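# Kitchen table reset, second pass

The first version of this routine lasted until the end of October and then stopped working. The table had turned into the default drop point for anything small: keys, seed packets, the lid of something, two tape measures. I cleared it in one evening and it was full again within days. I've now been through it a second time with stricter rules, and these are my notes, mostly so I can find them when it slips again.

## Inventory

I started by taking everything off and sorting it on the floor. Total: 127 items. Of those, 37 belonged in the kitchen in some form. Another 31 belonged elsewhere in the house and had simply stopped at the first flat surface. The rest was paper, packaging, and hardware with no known parent.

The paper took longest. I set a limit of five sheets allowed to live in the kitchen at any time, held on a clip inside the pantry door. Everything else goes to the desk or the recycling the same day. Leonardo Martinelli, who lives downstairs and runs a much tidier kitchen than mine, suggested a limit of zero. I tried zero. The papers went under the fruit bowl.

## Zones

The table gets used for three things: prep overflow, eating, and small repairs. The old layout gave each one a corner, and the corners drifted into each other. The new layout is one activity at a time, with the supplies for the other two off the table.

Prep supplies moved to the Nestden shelf unit on the wall behind the stove side. The unit comes with adjustable pegs and the holes are drilled slightly oversize, so the shelves rock if you load one end. A folded strip of cardstock in each hole fixed it. I weighed the middle shelf load at 31 lb and left it for a week before trusting it with glass.

Repair supplies went into a Rutherford drawer insert, low compartments, no lid. Lids were the failure point last time. Anything with a lid gets something set on top of it, and after that it's a table again.

Eating supplies stayed where they were.

## Containers and cloths

I had been using bowls as catch-alls. Bowls are bad for this. They are deep in the middle, small things go to the bottom, and the contents only get checked when the bowl overflows. Trays are better. The sides are low, the whole contents are in view, and a full tray looks full. The maximum is one layer. If something has to sit on top of something else, the tray is due for emptying.

I bought two from Doralell, 14 inches on the long side, and would buy a third if the shipping were less than the tray. The coating scratches if you drag it across grit, so wipe the table first.

Cloths: dark colors for the table, light for the dishes, no crossover. Fold in thirds and then in half — this fits the drawer at 5 inches wide with no slack. Wanda Begay taught me the fold years ago for camping towels and I have never found a better one. Terry holds too much lint for a surface you eat on. Flat weave dries faster and leaves fewer streaks.
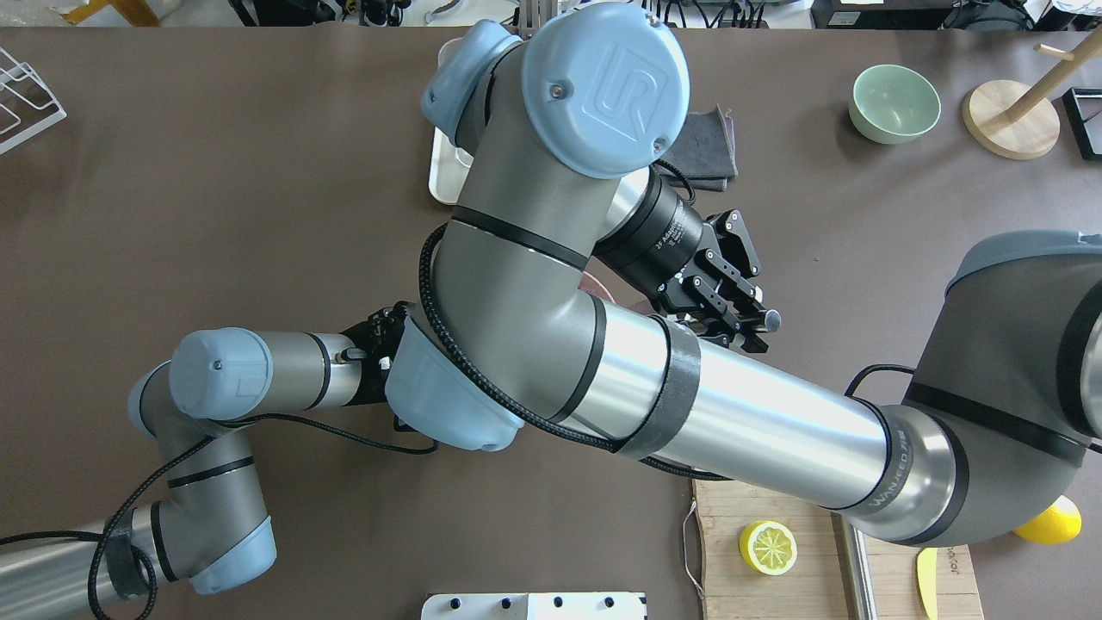

The wipe-down comes last, after everything has gone back to its shelf or drawer. Warm water, one drop of soap, with the grain, then a second cloth with plain water. I skipped the second cloth for most of the summer and built up a film that grabbed crumbs. Two rounds of diluted vinegar took it off. Check first that your finish can handle it; I tested on the underside of the apron.

## Results so far

Clearing the table from a normal dinner state now takes 5 minutes. It used to take long enough that I put it off until morning. The paper clip has been over its limit twice, both times from school forms. The drawer insert is working except for batteries, which roll out of the front compartment whenever the drawer closes hard. A strip of foam would probably stop that.

The Lindell bench along the window is now collecting what the table used to collect. Yesterday it had a coat, a bag of potatoes, and the second tape measure on it. I'm considering hooks above it, spaced at 7 inches, but the wall there is old plaster and I haven't located the studs yet.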